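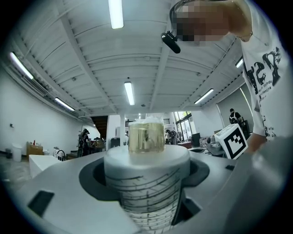
Samer Mahasneh
Stores coordinator, Civance Community Kitchen, Prostcombe
Posted 9/3/25 in Storage and Supplies

Liner standing above the rim of a gold canister: fold, cut or tie?

I am writing on behalf of the stores team at Civance. We are preparing written guidance for the handling of dry goods, and we would be grateful for advice from members who have dealt with the same matter.

Our dry goods are kept in cylindrical gold containers with a glossy side. Each is lined with a clear plastic bag. The bags are taller than the containers, and the surplus plastic stands up above the rim in a crinkled collar, as shown. Staff have dealt with this collar in different ways. One shift folds it down over the outside, another pushes it inside on top of the goods, and a third leaves it standing until the end of the day. The present guidance sheet (form 951) says only that liners are to be "secured," and it does not say how.

The members of staff who fold the plastic outward report that the container is easier to scoop from. Those who push it inward report that the outside stays cleaner and that the shelf looks better. There has been a certain amount of correspondence on the subject, and I have been asked to settle it before the new sheet is printed.

I should therefore like to know the following. Is there an accepted method for dealing with the extra height of a liner when a container is in daily use? Should the method differ when the container is closed and put away for a longer period? May the surplus simply be cut off? And what is the correct way to clean the glossy side, which shows fingerprints from across the room and which our present cloths appear to smear?

The room is white throughout and well lit. It is used for weighing, bagging and labeling, and no cooking takes place in it. The containers were handed down from the previous tenants, a confectioner by the name of Fagundes, and no instructions came with them. I cannot say with confidence what the gold finish is. Replacing the containers is outside this year's budget and is not under consideration.

Any member who has written a procedure of this kind is welcome to quote from it. Our own sheet has to fit on one side of a page.

3 replies

Birgit Gerlach
Member, Food Storage group

The usual practice is to treat the container in use and the container in storage as separate cases. Your sheet should have a short section for each. Most of the disagreement you describe comes from using one rule for both.

Container in use. Open the liner fully and turn the surplus plastic outward and down over the rim so that it forms an even cuff. The cuff should lie flat against the side all the way around. Turned outward, the plastic keeps the rim itself clean, holds the bag in place while goods are being scooped, and stops the bag from sliding down inside. A liner which has slipped down allows goods to fall between the bag and the wall of the container, and this material is easily missed when the bag is changed. It is the most common source of stale smells in lined containers, in my experience.

A liner should not be pushed inward on top of the goods while the container is in use. The outer face of the plastic has been handled by everyone who opened the container that day. Folding it in brings that face into contact with the contents. The appearance of the shelf is a fair concern, but it comes second.

If the bag is so tall that the cuff reaches far down the side, the bag is the wrong size. A cuff as deep as the width of a hand is sufficient.

Container in storage. Lift the cuff back up, gather the plastic above the goods, and press the air out gently with the flat of the hand from the outside of the bag. Twist the neck, double the twist over, and fasten it with a reusable clip or a food-safe tie. Lay the fastened neck on top and put the lid on. Check that no plastic is trapped between the lid and the rim. A trapped fold will hold the lid open by a small amount, and the lid will look closed when it is not.

Cutting. I do not recommend trimming a liner while it is in the container. Small strips of clear plastic are very difficult to see, above all in a bright room, and a strip that drops into flour or sugar may not be found. If bags have to be shortened, this should be done flat on a table, before the bag is fitted, with the offcuts counted into the waste by the person doing the cutting. It is simpler to order a shorter bag.

Labels. You did not raise this point, but I would add it. Do not place the label on the part of the side that the cuff will cover. On a container with a mirror-like finish, a printed label with a white background is more legible than writing applied directly to the surface, as reflections run up and down the side and interfere with the lettering. Place the label low and keep it at the same height on all of the containers.

Suggested wording for your sheet, which you may use or alter as you wish:

"In use: liner folded outward over the rim in an even cuff. Not to be pushed inside.
End of day: cuff raised, air pressed out, neck twisted, doubled and clipped. Lid fitted with no plastic showing.
Bag change: old liner lifted out closed. Inside of container inspected and wiped before the new liner is fitted.
Liners are not to be cut in the container."

Nivaldo Peixoto
Member

We just leave ours sticking up and put a plate over it. No problems so far. Ours are smaller, though.

Rosimeire Brito
Housekeeping supervisor, Prutilus Residential Services

The reply given by Ms. Gerlach agrees with our own procedure as regards the liner, and I have only one change to suggest, which appears at the end. My reply is mainly concerned with the cleaning of the finish.

A gold finish may be a plating, a lacquer, a paint or a printed film, and these do not tolerate the same treatment. As the finish on your containers has not been identified, the mildest method should be adopted as the standard for all of them.

1. Remove the goods and the liner, or close the liner securely, before any liquid is brought near the container.

2. Dust the outside with a dry microfiber cloth. Grit left on the surface will scratch it at the next stage.

3. Prepare lukewarm water with 2 drops of mild dish soap to the bowl. More soap than this leaves a film, and the film is the likely cause of the smearing which you mention.

4. Wring the cloth out well. Wipe from the rim downward in straight strokes. Circular wiping leaves marks that show in the light.

5. Wipe again with a cloth dampened in plain water.

6. Dry at once with a separate cloth. Do not allow the container to drain by itself, as drops collect along the lower edge and leave spots.

Vinegar, lemon, metal polish, scouring powder and products containing ammonia should not be used. Any of these may be harmless on one finish and ruin another. Adhesive residue from old labels may be softened by laying a warm, damp cloth over it for 4 minutes and then rubbing with the fingertip through the cloth. If the residue does not move, repeat the treatment. A scraper should not be used.

Cloths should be washed without fabric softener. Softener is deposited on glossy surfaces and produces the same smear as excess soap. We lost most of August to this before the laundry was asked to change its program.

As to fingerprints, these cannot be prevented on a surface of this kind. They can be reduced by instructing staff to lift the container from underneath, with one hand on each side of the base. This is also safer, as a hand placed over a plastic cuff has a poor grip. Our kitchen at Prutilus had a full container dropped for this reason, and the instruction to lift from the base has been in the procedure from then on.

The change I would suggest to the wording above concerns the end of the day. Where a container will be opened again the next morning, we do not require the neck to be twisted and clipped. The cuff is raised, folded over twice and laid flat, and the lid is fitted. The full closure is required only where the container is to stand for 2 days or longer. Staff follow the shorter routine readily, and in our case the full one had been quietly abandoned.

Comment by Samer Mahasneh

I thank all of the members who replied. The wording supplied by Ms. Gerlach will go into the draft of the new sheet, with the amendment for overnight closing proposed by Ms. Brito. I have asked our supplier for samples of a shorter bag - the present size was chosen for an earlier set of bins - and cutting will not be permitted in the meantime.

One matter remains open. My colleague Iolanda Medeiros asks whether the inside of the container should be wiped at each bag change even where the old liner has come out whole and the wall looks clean. She points out that this would add to the work on delivery days. If Ms. Gerlach has a view on this, I should be glad to have it before the sheet goes to the printer.

Comment by Birgit Gerlach

Yes, at each change. A dry cloth is enough if the wall is clean, and a flashlight held at the rim will show whether it is.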